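Ticket 506 - Player stats wrong after league import (basketball)
Opened: 2022-09-01
Status: open, do not close

**Reported problem**

After the July import, season totals for the Altano summer league don't match the box scores. Kundale's point guard shows 60 assists in a single game. The vendor, Brotis, says the import "completed normally." I'd like to know what they would call abnormal.

**What I checked first**

Compared the scorer's sheet for Kundale's home game against the stats page. Points are fine. Rebounds are fine. Assists and minutes look swapped for the bench players, and for the starters they look added together, so a plain column swap doesn't explain it. I said so in my first note to Brotis and got back a link to the article on column swaps. 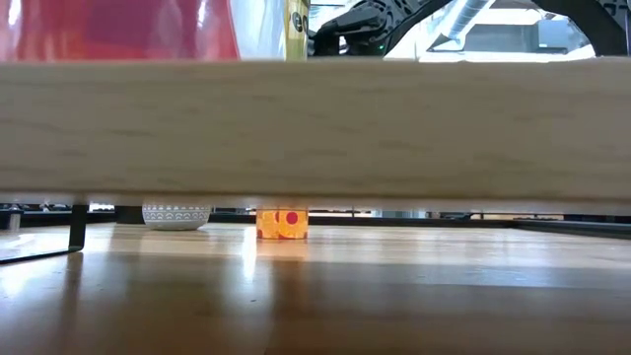

*Yellow can and something red above the edge of the plank.*

**Brotis reply, first round**

They asked me to clear the browser cache. Did it. Same numbers. I also opened the page on my phone, which had never loaded the site before, and the point guard still has his 60 assists. So the cache was never involved, and I'd appreciate it if that suggestion stayed out of the next reply.

**Reimport test**

Deleted one game and loaded it again from the original file. 2,093 rows in the play-by-play, and the log says all of them were read. The assists came back wrong in the same way. Then I opened the file in a text editor and went looking for anything odd near the first bad line.

Every bad line belongs to a player whose team changed its name mid-season. The Đỗ Academy side was entered as "Do" until the league office corrected it, and any game they played in has trouble - including the Kundale game, where they were the visitors.

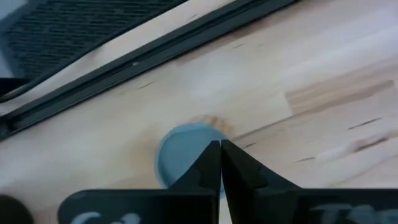

My guess is that the importer treats the two spellings as separate teams, creates the game twice, and then merges the pair badly. Brotis says the importer "fully supports accented names." Maybe it does when the name is accented from the start. I doubt anyone tested what happens when it changes halfway through.

**Workaround tried**

1. Changed every "Do" to "Đỗ" in a copy of the file and imported it to the test league. Assists correct for the starters. Bench minutes still off by 2 in one game.
2. Changed them all the other way, to "Do". Same result, including the bench minutes, so that part may be a separate bug. Could also be a scorer's mistake. I haven't found the paper sheet for that game yet.
3. Locked the stats page so the leaders table doesn't go out to the teams with that assist number at the top. 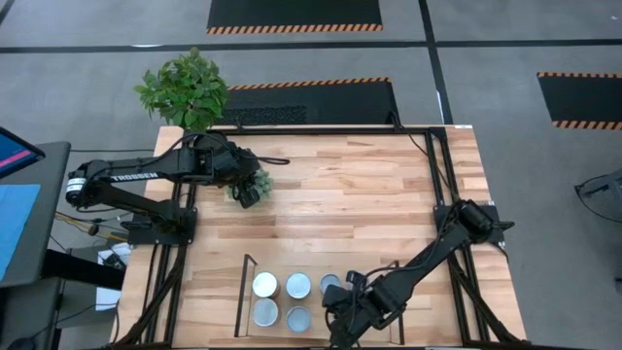

4. Asked Brotis for the merge log. They sent the import log again, with a new file name.

**Waiting on**

- Merge log from Brotis, the real one
- Paper sheet for the game with the bench minutes problem
- A yes or no on whether renaming a team in the admin screen also renames it in games already played

**Latest update**

Brotis marked this as resolved "pending customer confirmation." I don't confirm. The live league still shows the old totals, and nothing has been changed on their end that I can see. Reopened with the corrected file attached. Please don't run it against the live league until the merge question has an answer.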